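4. Choosing a spot for the Pimonora heater

The box says the heater warms 208 square feet. Treat that as a best case. With an outside wall, an old window or a door that gets opened a lot, plan on less.

4.1 Pick the wall

1. Find the wall with the fewest drafts. A lit screen on the heater will claim to do this for you in "Scout" mode. Hold a strip of tissue near the baseboard instead and watch it.
2. Leave 18 inches clear on both sides. Curtains count as an obstruction, even the short ones.
3. Plug straight into the wall outlet. No extension cords, and no power strips, whatever the strip's packaging promises.

CAUTION: If the plug feels hot after 23 minutes on High, switch off, unplug and have the outlet checked before using it again.

4.2 Set the thermostat

1. Put a separate thermometer at chair height across the room.
2. Set the heater to 68 and shut the door.
3. Compare the two readings after an hour. The built-in sensor sits close to the heating coil and tends to flatter itself.
4. Enter the difference under Menu > Offset. The limit is 8 degrees either way. If you need more than that, move the heater.

Note: "Eco" lowers the target temperature and dims the screen. Any savings come from the first part, and you can get them by turning the dial down yourself.

Small rooms: start on Low.

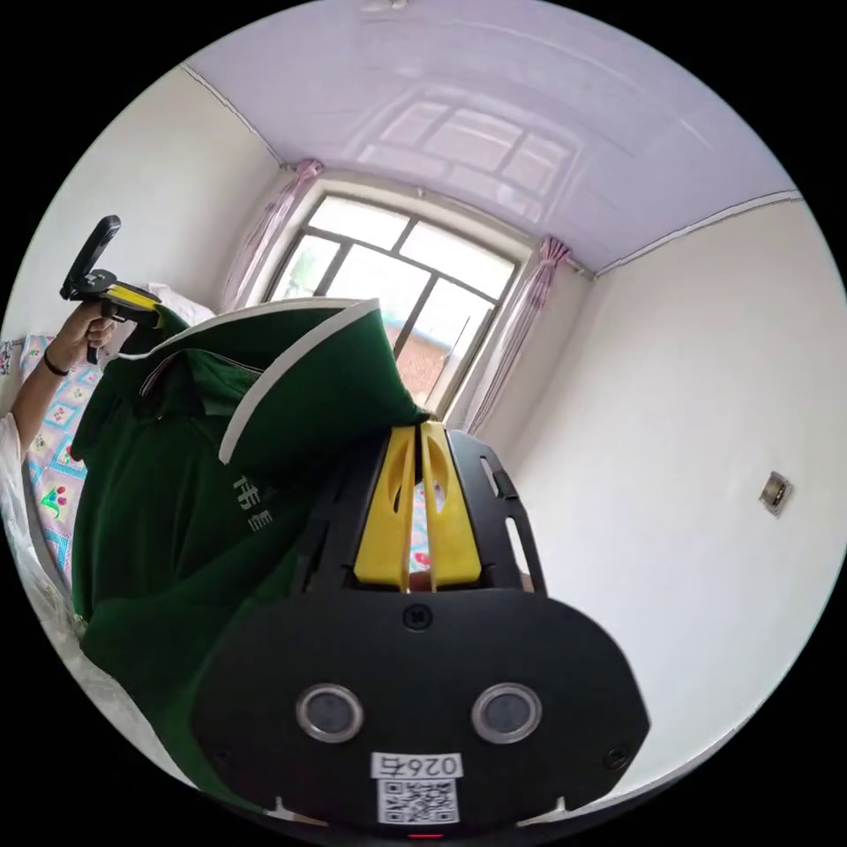

Fig. 4-1. Small room, facing the far wall.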